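Betreff: Re: [etero-liste] Wie viel Durcheinander auf dem Tisch beim Aufzeichnen?
Von: Quang Ung
An: etero-liste

Am 2021-02-10 schrieb fendine-labor:
> Hallo zusammen,
>
> wir wollen im März mit eigenen Demonstrationen anfangen, Arm
> von Hand gesteuert, ein Greifer, feste Kamera plus eine am
> Handgelenk. Aufgabe ist erst mal ganz schlicht "Leg X in Y".
> Jetzt streiten wir, ob auf dem Tisch nur X und Y liegen sollen
> oder gleich alles Mögliche dazu. Die eine Hälfte sagt, mit
> leerem Tisch lernt das Netz schneller, die andere meint, dann
> kann man die Daten hinterher wegschmeißen.
>
> Außerdem: Wie haltet ihr das mit misslungenen Versuchen?
> Löschen oder aufheben? Und schreibt ihr die Anweisung vorher
> auf oder hinterher, wenn man weiß, was rausgekommen ist?
>
> Danke schon mal!

Hallo nach Fendine und in die Runde,

oh, das ist genau mein Thema, da kann ich nicht still sein :-) Wir sitzen hier mit Farouk (so heißt bei uns das Modell, fragt nicht) seit dem Herbst an derselben Sorte Aufgaben und haben so ziemlich jede Variante mal probiert. Ich schreib einfach runter, was mir dazu einfällt, sortieren müsst ihr selber.

Zum Durcheinander: Macht den Tisch voll! Wir haben mit zwei Gegenständen angefangen, genau wie eure erste Fraktion das will, und die Kurven sahen wunderbar aus. Dann haben wir einen Apfel dazugelegt und der Arm fuhr brav zum Apfel. Egal, was in der Anweisung stand. Das Netz hatte eben gelernt: Da liegt was, da fahr ich hin. Den Satz brauchte es ja gar nicht, es gab nie eine Wahl. Von diesen ersten Aufnahmen benutzen wir heute nur noch die Hälfte, und auch die bloß zum Aufwärmen vor dem eigentlichen Training.

Seitdem bleibt bei uns ein Grundbestand liegen, der an der Aufgabe meistens gar nicht beteiligt ist. Weintrauben, Karotte, Messer, Pappbecher, eine Schale mehr als nötig. Zwischen zwei Durchgängen fassen wir davon möglichst wenig an und tauschen nur, was gerade dran ist.

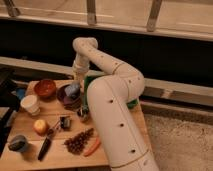 Wichtig ist dabei, dass die Ablenker auch mal selber Ziel werden. Sonst lernt das System sehr schnell, dass die Karotte Deko ist, und wenn dann einer "Leg die Karotte auf den Teller" sagt, passiert gar nichts oder irgendwas. Wir haben eine Liste, da steht jeder Gegenstand mit einer Strichliste dahinter, einmal als X, einmal als Y, einmal als Zuschauer. Ganz altmodisch auf Papier neben der Tastatur. Ich hatte dafür ein Skript geschrieben, das hat außer mir keiner benutzt, also Papier.

Zu den Mengen, weil das bestimmt gleich jemand fragt: Im letzten Block waren es 335 Episoden, davon haben wir 23 aussortiert. Aussortiert heißt bei uns: Aufzeichnung kaputt, Kamerabild eingefroren, Zeitstempel verrutscht. Ein Fehlgriff ist kein Grund zum Aussortieren! Damit wären wir bei eurer zweiten Frage.

Fehlversuche aufheben, unbedingt. Aber kennzeichnen, und zwar sofort, solange derjenige noch am Steuer sitzt. Wir haben in Jovia ein Feld mit vier Werten: geschafft, geschafft mit Nachgreifen, nicht geschafft, abgebrochen. Mehr Stufen haben wir auch mal gehabt, da hat dann jeder was anderes drunter verstanden und am Ende stand überall der mittlere Wert. "Geschafft mit Nachgreifen" ist übrigens die wertvollste Sorte. Da sieht man, wie jemand danebenfasst, kurz hochgeht, dreht, neu ansetzt, und genau diese Bewegung fehlt dem Netz, wenn man ihm nur die schönen Läufe zeigt. Bei uns hat das mehr gebracht als alles, was wir an der Architektur gedreht haben. (Die Kollegen von der Architektur sehen das anders. Sie lesen hier mit, hallo!)

Was ich an eurer Stelle nicht machen würde: absichtlich danebengreifen, um solche Beispiele zu bekommen. Haben wir einen Nachmittag lang gemacht, und man erkennt diese Aufnahmen auf den ersten Blick. Die Bewegung ist viel zu entschlossen. Lieber Leute ans Steuer setzen, die es noch nicht so gut können, dann kommen die Fehlgriffe von allein und sehen auch aus wie welche.

Anweisung vorher oder nachher: beides, und in getrennte Felder. Vorher bekommt der Bediener einen Satz angezeigt, nach dem er sich richtet. Nachher schaut jemand anderes das Video an und schreibt auf, was er gesehen hat, ohne den ersten Satz zu kennen. Das ist lästig und dauert, ich will da nichts schönreden. Aber ihr glaubt nicht, wie weit die beiden Sätze auseinanderliegen können. Vorne steht "Schüssel", hinten schreibt einer "Schale", der nächste "Teller", und bei flachem dunklem Geschirr haben alle irgendwie recht. Erst wollten wir das vereinheitlichen, mit Wörterbuch und allem. Inzwischen lassen wir es stehen, die Leute reden später ja auch nicht nach Wörterbuch. Nur wenn zwei Sachen auf dem Tisch verwechselt werden könnten, muss der Satz eindeutig sein, also Farbe dazu oder Lage ("hinten", "neben dem Becher").

Bei "links" und "rechts" bitte vorher klären, von wo aus. Ich sag das so beiläufig, es hat uns eine ganze Woche gekostet. Die feste Kamera steht bei uns seitlich vom Arm, die Bediener sitzen woanders, und jeder hat sein eigenes Links. Jetzt gilt überall das Links der festen Kamera, das klebt auch als Zettel am Bildschirm.

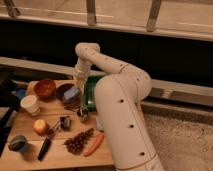 Greifer über der dunklen Schale, dahinter die grüne Flasche. Vorne Trauben, Karotte und Messer.

Noch ein paar Sachen, nach denen ihr nicht gefragt habt:

Startpositionen. Wir haben anfangs jede Episode aus derselben Ruhelage gestartet, weil der Knopf dafür so praktisch war. Ergebnis: Sobald Farouk unterwegs irgendwo hängen blieb, wusste er nicht weiter, diese Stellungen kannte er eben nicht. Jetzt würfelt die Software eine von sieben Startlagen aus. Feiner muss es für den Anfang nicht sein, glaube ich, aber wenn jemand von euch das mal richtig verglichen hat, her damit.

Verdeckung. Wenn die feste Kamera schräg draufschaut, steht der Arm immer irgendwo davor. Wir haben lange versucht, die Kamera so hinzuschieben, dass alles frei liegt. Geht nicht, bei keiner Stellung. Irgendwann haben wir es gelassen und legen die Gegenstände jetzt bewusst auch mal so, dass sie zum Teil hinter dem Arm verschwinden. Für die Bediener ist das allerdings gemein, wenn sie nur über den Bildschirm steuern, also nicht gleich am ersten Tag.

Licht. Schreibt auf, welche Lampen an sind! Ein Feld, ein Wort, fertig. Wir haben es nicht getan und rätseln bei den älteren Aufnahmen bis heute, warum die eine Gruppe so viel gelber ist als die andere.

Kamera nicht verrücken. Klingt blöd, aber wer Staub saugt, rückt Stative. Wir machen am Anfang jeder Sitzung ein Referenzbild und legen es halb durchsichtig über das vom Vortag. Wenn die Bretterfugen vom Tisch nicht aufeinanderliegen, wird erst geschoben und dann aufgezeichnet. Karo-Muster zum Kalibrieren haben wir natürlich auch, aber die Fugen sind schneller und es ist schon mal jemandem aufgefallen, der mit Kalibrieren gar nichts am Hut hat.

Pausen. Nach einer Stunde am Stück werden die Bewegungen eckig, das sieht man in den Geschwindigkeiten richtig schön. Wir wechseln durch, und wer nicht steuert, legt um oder tippt Sätze. Umlegen ist übrigens auch Arbeit, plant das ein. Ich hatte in meiner ersten Rechnung nur die Episodenlänge drin und mich dann gewundert, dass der Tag so kurz war.

Und Kleinkram wie Messer und flache Sachen, die platt auf dem Holz liegen: Die würde ich nicht an den Anfang stellen. Der Greifer muss da fast auf die Tischplatte runter, die Neulinge trauen sich nicht oder drücken zu fest, und nach dem dritten Notstopp hat keiner mehr Lust. Fangt mit Obst an, das lässt sich schön von oben fassen. Trauben ausgenommen, die sind eine Geschichte für sich.

Eine Gegenfrage habe ich auch: Mit welcher Rate zeichnet ihr die Handgelenkkamera auf, und lauft ihr da synchron zum Arm? Bei uns hinkt sie ein bisschen hinterher, und ich bin mir nicht sicher, ob ich das vor dem Training geradeziehen soll oder ob das Netz das schluckt. Wenn ihr im März anfangt, wäre es für beide Seiten praktisch, wenn die Formate zusammenpassen, dann könnten wir mal einen Block tauschen. Unsere Feldliste aus Jovia kann ich gerne rumschicken, die Erklärungen darin sind nur leider halb fertig.

Viele Grüße
Quang

PS: Der Zettel mit dem Links hängt inzwischen zweimal da, der erste war wohl zu klein.

_______________________________________________
etero-liste
Abmelden: leere Nachricht mit Betreff "abmelden" an die Listenadresse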